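Purus Building, ground floor: monthly safety check with comments

Checked by: Rosângela Vieira
Copy to: Euan Skinner

1. Fire doors close without help. Yes, 5 of 6.
Comment: the door to the Mahasneh stairs stays open a little. The closer needs oil.

2. Extinguishers in date. Yes.
Comment: one label is hard to read, please order a new one.
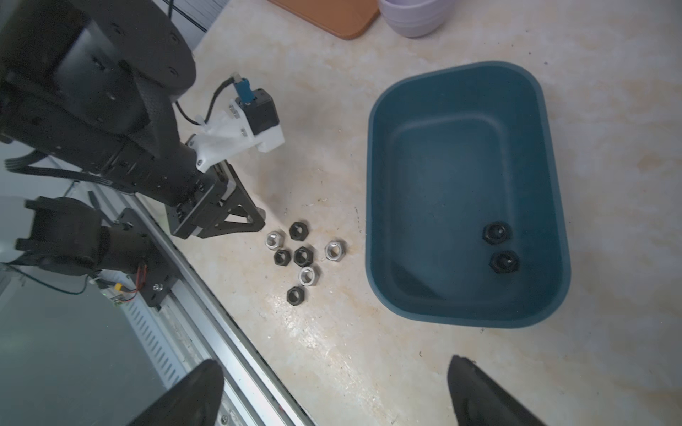

Stistasia, Wednesday, May 13, 2020

3. Emergency lights. Tested for 16 minutes. One went out early, in the corridor by the post boxes.

4. First aid box. Not complete.
Comment: plasters are missing since March. I wrote this already last time.
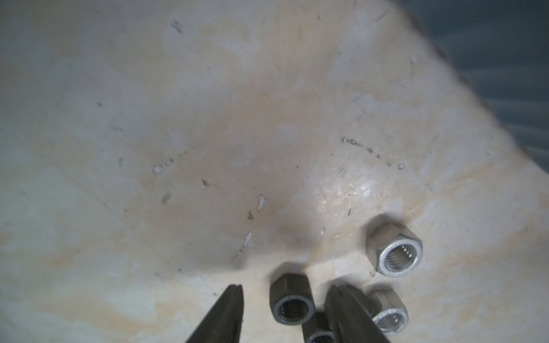
5. Kitchen and hand washing. Soap is full and the hot tap has its warning sign. I ask again that everybody wipes the basins and bowls after use. Stains of tan and light orange on a pale surface, with streaks across them, I must mark as "not clean", also when the stain is old.

6. Floor mats lie flat. Yes.

Next check: Euan Skinner, with the key for the meter cupboard.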